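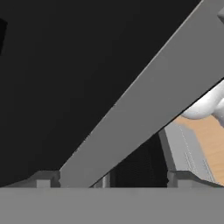
## 3. Rugosidad y transición en el perfil Nurero

Llego a la parte que más me divirtió escribir (y la que más noches me costó). En la sección anterior dejé el perfil Nurero con su polar calculada y todo muy bonito sobre el papel, pero el cálculo supone una pared idealmente lisa, sin ninguna textura, y las alas que vuelan en Follville llevan mosquitos, polvo y restos de cinta. ¿Cuánto se pierde por eso? Pues bastante más de lo que yo esperaba.

Para los ensayos usé el túnel Josel, que es pequeño y ruidoso pero tiene una corriente razonablemente limpia a baja velocidad. Monté el modelo en vertical, entre paredes, y fijé la velocidad en 30 m/s. La cuerda también la medí con calma, porque el molde había encogido un poco en el curado y no quería arrastrar el error a todos los coeficientes. Hice primero una serie con el ala pulida y después otra con una banda de grano fino pegada al 30 % de la cuerda, sólo en el extradós. En total salieron 117 puntos válidos, contando las repeticiones. Tiré los que tomé con la balanza todavía derivando, que se reconocen enseguida: la sustentación a ángulo nulo no vuelve a su sitio.

Con el ala limpia, la burbuja laminar aparece donde la predice Carrier, nuestro código de capa límite, y eso me dio una alegría enorme. Con la banda puesta la burbuja desaparece, la transición se queda clavada en el grano y la resistencia a ángulos bajos sube casi un 40 %. ¡Casi un 40 %, con una tira que apenas se nota al pasar el dedo! A ángulos altos la cosa se invierte un poco: la capa turbulenta aguanta mejor el gradiente adverso y la pérdida llega más suave, aunque yo no diseñaría un velero pensando en ese consuelo.

Queda un detalle que me sigue incomodando. Carrier acierta con la posición de la transición, pero con la banda se queda corto en la resistencia, y no creo que sea sólo culpa del criterio de rugosidad. Sospecho de la propia altura de la tira, que añade una resistencia de presión que el modelo no ve. Repetí en diciembre la serie con un grano más fino y la diferencia se redujo, lo cual apunta en esa dirección, aunque con tan pocos puntos prefiero no ajustar ninguna constante. La corrección por bloqueo la apliqué igual en las dos series y la discuto en la sección 4, junto con la incertidumbre de la balanza.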